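We're looking for someone to plan our next round of robots

**Equipment Planner, Robotics (part-time, with room to grow)**
Drerkton Robotics Lab
Posted September 15, 2024

Drerkton is a small lab that teaches two-armed robots to do everyday bench work: picking up pens, moving glassware, opening and closing boxes, putting things back where they came from. The work is going well and we've outgrown our gear. We have money set aside for new equipment over the next financial year, and we need a person who likes working out how to spend it properly.

If you're the sort who reads the spare parts list before the brochure, please keep reading!

**What the job is**

You'd be in charge of the plan for our next equipment purchase, which we've been calling Sarix. It started as a page of wishes on a shared drive and now runs to 186 lines, from whole arms down to cable ties and replacement finger pads. Some of those lines are doubles. Some are things we asked for two years ago and no longer want. A few have no price against them at all.

Your first task would be to turn that list into a real budget. After that, you'd get quotes, talk with suppliers, work out lead times and freight, and keep the whole thing moving until the crates are unpacked and the arms are bolted down. The main order has to be placed by the end of June.

You'd spend a good part of your week at the benches with the operators, and we mean that. The best ideas for what to buy come from watching a task being done. A pen in a pencil case sounds like nothing, but it tells you a lot about finger width, wrist clearance and how much slack the cables need.

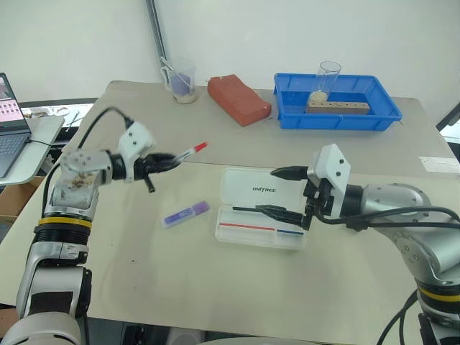 *Pen and pencil case work at the bench, using both arms.*

Expect to be asked for your opinion on all sorts of things:

- Do we buy more complete two-arm stations, or put the money into better grippers for the ones we have?
- Which spares do we keep on the shelf, and which can we wait for?
- Are the current benches worth keeping? (They're solid but scuffed, and the operators have strong feelings about the height.)
- Should the task objects – pencil cases, beakers, blocks, bricks, trays – have their own budget line? At the moment they come out of petty cash, and it's a mess.
- How much power and floor space does each station need once you count the side desk and the laptop?
- What do we do about service contracts after the warranty runs out?

We don't have firm answers yet. The person who takes this on will shape them.

**What's in the plan so far**

We want to add four stations in the first stage and two more in the second, if the first lot comes in on budget. The second stage would go into the Flallell room down the hall, which still needs its wiring looked at and has a doorway we're a bit worried about. Somebody should measure it before we order anything on a pallet. That could be you, in your first week.

We also have a long-running arrangement with Tanabe, the workshop that makes our mounting plates and brackets. They're great to deal with and very patient, but they need drawings early. Last time we sent ours late and had two arms sitting in boxes while we waited for plates. We'd love to never do that again.

**You'd suit this if you**

- have bought or helped buy equipment before, in a lab, a workshop, a factory, a hospital, a school, wherever
- are comfortable in a spreadsheet and can explain it to people who aren't
- can ring a supplier, ask a blunt question and stay friendly
- write things down so the next person can find them
- are curious about robots and happy to learn on the job

You don't need an engineering degree. You don't need to write code. If you've run maintenance budgets on a farm or kept a print shop stocked, we'd be very keen to hear from you. Experience with import paperwork would be a real help, as some of our parts come from overseas and the forms are not getting any shorter.

**Hours and pay**

The role is 28 hours a week, spread over four days, and you can choose which four. One of those days can be done from home once you've settled in. There'll be a busy patch leading up to the June order and another when deliveries arrive, and we'll pay for extra hours or give you the time back, your choice. Pay depends on experience and we'll tell you the range on the first phone call, before you put any real effort into applying.

It's a 12-month contract to begin with. We hope to make it ongoing, and the second stage of Sarix would be the natural point to do that.

**Where you'd be**

You'd share the planning office, which opens straight onto the robot floor. It can be noisy in the mornings. There's a proper kitchen, secure bike parking and a bus stop close by. The building is step-free from the street to the benches, and desks can be raised or lowered. Let us know about anything else you'd need to do the job comfortably.

**How to apply**

Send us a résumé and a short note, a page at most, telling us about something you bought for work that turned out well, or badly. We enjoy the bad ones just as much. No cover letter template, please – just write it the way you'd say it.

Email it to the Drerkton office with "Equipment Planner" in the subject line. We'll read applications as they arrive and reply to everyone. Interviews are in two parts: a chat, then a paid half day on the floor where you'll meet the operators, see the stations running and have a go at pricing one small section of the list with us.

Questions are welcome before you apply, and so are visits. Ring the front desk and ask for the Sarix team.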